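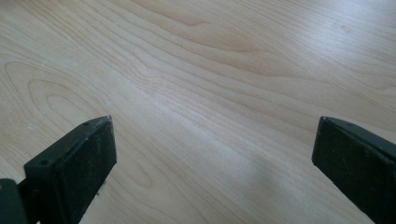

Giltport Home Blood Pressure Study: Data Card

Version 2, October 2021

Summary

The Giltport Home Blood Pressure Study compared readings taken by patients at home with readings taken in clinic by a nurse. Participants were adults already being treated for high blood pressure at the Giltport or Condby outpatient clinics. The dataset holds the readings, the medicines recorded at each visit, and the answers to a short questionnaire on how easy the monitor was to use.

This document describes what is in the release, how the data were collected, and the terms on which they may be used. It should be read before any of the files are opened. Users of the first version should also read the section on changes.

Participants

The release covers 600 adults who gave written consent for their data to be shared with other researchers. Of these, 400 attended the Giltport clinic and the remainder attended Condby. People who consented to take part in the study but not to data sharing have been left out of every file, including the summary tables. For this reason the totals given here are lower than those in the study report.

Patients were not invited if they were pregnant, had a known irregular heartbeat, or had an upper arm too large for the widest cuff supplied. Patients who could not use the monitor alone were welcome to take part with the help of a relative or carer. The field "helped" in the participants file records whether this was the case at enrolment. It was not updated afterwards.

How the readings were taken

Home readings were taken with the Eretti upper-arm monitor, which was lent to each participant for the length of the study. Participants were asked to sit quietly for five minutes, with the back supported and both feet on the floor, and then to take two readings one minute apart. They did this each morning and each evening during the week before a clinic visit. The monitor stored the readings, and clinic staff copied them to the study database when the participant attended.

Clinic readings were taken by a nurse using the same model of monitor. Three readings were taken at each visit. All three are included in the release, and no average has been calculated. Users who wish to discard the first reading should do so themselves and should say so in any published work.

The study did not use 24-hour monitoring. The data cannot be used to study blood pressure during sleep.

Files

participants.csv — one row per person. Contains the study number, clinic, age band, sex, arm used, cuff size and the "helped" field.

home_readings.csv — one row per home reading. Contains the study number, study day, morning or evening, upper and lower pressure, and pulse.

clinic_readings.csv — one row per clinic reading, in the order taken.

medicines.csv — one row per medicine per visit. Medicines are given by class only. Doses are not included.

questionnaire.csv — one row per completed form. Free-text answers have been removed.

All files are comma-separated text in UTF-8. Pressures are in millimetres of mercury and pulse in beats per minute. An empty cell means that the value was not recorded. The code 999, which appeared in the first version, is no longer used.

Known problems

Some 3,000 home readings carry no reliable time of day. The clock on the monitor resets when the batteries are removed, and not all participants set it again. These readings have been kept, and the morning or evening field has been left empty.

At Condby, cuff size was not written down during the early part of the study. It was later filled in from arm measurements where these were available. The field "cuff_source" shows which method applies.

A small number of homes contained two people taking part. It is possible that a monitor was used by the wrong person on occasion — the study team found no dependable way to detect this, and no correction has been made.

Changes since the first version

The questionnaire file has been added. Duplicate home readings, caused by copying the same monitor more than once, have been removed. Exact ages have been replaced by age bands. Study numbers have been reissued, and files from the two versions must not be joined.

Privacy

Names, addresses, dates of birth and hospital numbers were removed before the data left the clinics. Calendar dates have been replaced by study days, counted from enrolment. Users must not attempt to identify any participant, nor link the files to other records about individuals.

Terms of use

The data are available for non-commercial health research. Requests should be made in writing to the Fujimoto Data Office and should include a short plan of the proposed work and evidence of ethical approval. The data must not be passed to third parties.

Contacts

Kaede Ueda, study lead: questions on study design and clinical measurements.

Kohei Noguchi, data manager: access requests, file errors and corrections.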